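Ticket 125: Folding cell, khaki garments with elastic waistbands
Site: Mulow returns center, bench 11
Equipment: Uteck folding arm, Paton task software
Status: Open, workaround in place
Priority: Normal

Reported issue
Bench staff report that khaki cotton garments with gathered waistbands are being sent to manual finishing more often than other items. The second shift has asked whether the bench may return to hand folding for this category until the matter is settled.

Initial response
The grip force setting was compared with the value on the site record, and no difference was found. The Paton recipe in use is the general one for trousers and shorts. It treats the waistband as a flat edge. Bench staff advise that a gathered band should be spread by hand before the arm begins, and the support desk accepts this advice.

Attachments, bench 11, khaki garment and green tray:

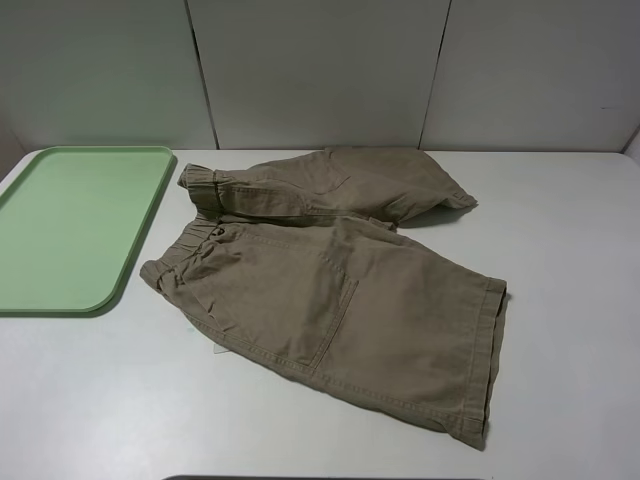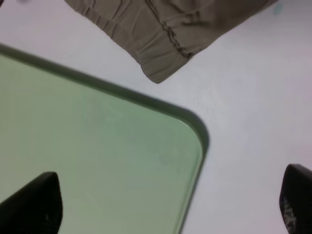
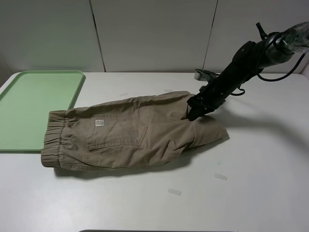
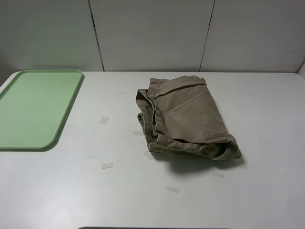

Effect on staff
Since September, operators at bench 11 have been assigned to inspection and exception handling, with folding counted as the arm's work. Items sent to manual finishing are not credited to the operator under the current reporting rules. Staff have objected to this, and the site lead has forwarded the objection to Simon, the contractor responsible for the reporting module. Until a reply is received, manual folds are to be entered under code 12 so that the time is recorded.

Workaround
1. Lay the garment with the waistband toward the tray and spread the gathers by hand.
2. Clear any pieces of tape from the bench surface before starting a cycle.
3. Stop the arm before reaching into the work area. Do not straighten fabric while a cycle is running.
4. After a second failed attempt, fold by hand and enter code 12.

Pending
Uteck has been asked for a separate recipe for elastic waistbands. The site will run 100 garments on the new recipe before it is released to the other benches. Operators from both shifts will be given paid time to review the results and may add comments to this ticket.

Next update due at 3:00 p.m., following the shift handover.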